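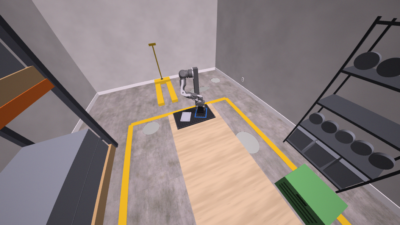
The arm in our practice workspace, gripper over the right-hand side of the mat.

Hi, and welcome to the Nonside Robotics Club page! I'm Svitlana Hnatiuk, I teach the senior tech classes at Tallmont and I've been running the club since it was three kids and a box of servos in the back of the textiles room. We've got 44 members now (I still can't quite believe that) and we meet after school from 3:30 until somebody's parent starts flashing their headlights in the car park.

People usually find this page because their kid has come home talking about robot arms, so I'll start there. Most of what we do happens in simulation. The students build a little workspace on the computer, put an arm in it, and write the program that moves the arm about. The one up top is the workspace we use for our pick-and-place unit, set in a warehouse sort of room with racks, a yellow pallet jack and yellow lines on the floor. The job is all on the black mat at the far end of the table. There's a pale plate on the left half, and on the right there's a blue square with a small black object in the top part of it, and the arm has to get its gripper over that object and pick it up cleanly. Sounds easy! It took my first group most of a term.

What I love about working this way is that everyone gets a go. When we only had real kit, one person drove and the rest watched over their shoulder. Now each pair has their own arm on their own screen, and if they program it to punch straight through the tabletop, well, they press reset and have a giggle and try again. I've seen things happen to that table that would have cost me my job in real life.

How the year goes

New members start with Jerley, which is the name the kids gave to our beginner course (it's after a guinea pig, long story). It runs for 10 sessions and covers joints, coordinates, opening and closing a gripper, and reading error messages without panicking. You don't need any coding beforehand. You do need to be in Year 7 or above, and you need to be okay with things not working for a while.

After that you pick a team. We've got 13 teams at the moment and they choose their own names and their own headaches. Some of them stick with pick-and-place and try to get it faster. One lot is only interested in colour and shape recognition, and another has spent weeks making the floor look more like real concrete, which isn't strictly robotics but they've learnt a heap about lighting and textures, so I've left them to it.

The big event is the Demchenko Cup, our own competition, held every March. Teams get the same workspace on the night, with the object moved to somewhere they haven't practised, and they have to adjust their program and run it in front of a judge. Parents are welcome and it gets pretty loud - bring a cushion, the hall chairs are awful. We're hoping to open it up to other schools in 2027 if I can sort out enough computers.

Do they ever touch a real robot?

Yes, the older ones do. We have a small desktop arm, and once a team can show me a program that behaves itself in simulation, they can book a session on it. Watching their faces the first time it moves is the best bit of my week. Real arms wobble, cables get in the way, and the kids come back to their computers with a page of notes and much stronger opinions.

Joining up

It's free for Tallmont students and you can start at the beginning of any term. Just turn up, or get your parent or carer to email me first if you'd like a chat about whether it'll suit you. Bring a laptop if you've got one, and if you haven't we've got spares, though a couple of them are missing keys (usually the letter you need). Snacks are shared, so no nuts please.

If you're a parent who programs for a living, or who just doesn't mind sitting next to a twelve-year-old while they explain their code to you at top speed, I'd love to hear from you too. We're always short of grown-ups in Term 3.

Contact: Svitlana Hnatiuk, Nonside Robotics Club, c/o Tallmont front office | © Nonside Robotics Club | Back to top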